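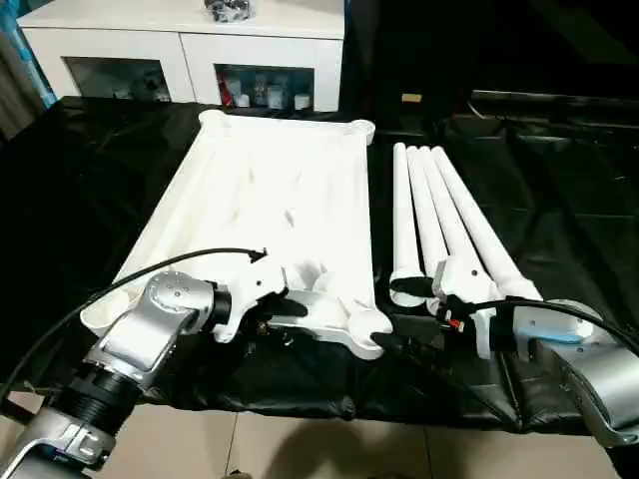
Speaker notes: introducing the documentary program
Ivthorpe Film Weekend, Jan 31, 2026
Slot: 6 minutes, before the first feature

Slide 1. Title
Wait for the doors to close. Say good evening and thank the Ivthorpe library for the hall. Phones off. The bar stays open until the lights go down.

Slide 2. What we're showing
Two features tonight, one short. The short is Pronbridge, 6 minutes, no dialogue, shot on the river in winter. It plays first and goes straight into the feature, so please don't clap over the opening titles.

Slide 3. Prison
Running time 120 minutes, no intermission. Filmed inside one building over two years. The director had 40 hours of interviews and used very little of it. Most of what you hear is corridors, doors, the kitchen radio. Subtitles throughout, including the English parts, because the sound is rough in places.
Content note: read it out in full from the card. There is talk of self-harm in the second half. Side door is open the whole time if anyone wants to step out.

Slide 4. Fuchs
Starts after the break. A portrait of a family that ran a traveling cinema and kept its name on the truck after selling the business. Lighter than the first film. Old home movies, some of them badly faded. We are showing the restored version, and the color shifts in the first reel are in the original.
If running late, skip the bit about the truck.

Slide 5. Why these together
Keep this short. Both films stay in one place for a long time and let people talk when they feel like it. I saw them a week apart and kept mixing up which line came from which. Don't explain the endings.

Slide 6. Practical
Break between features. Ballots are on the seats, tear the corner to vote, box by the exit.
Discussion after Fuchs in the small room upstairs. No elevator tonight, so ask at the desk and we'll move it down here.
Next program is in February, list on the back of the ballot.

Nod to the booth. Leave by the left-hand steps.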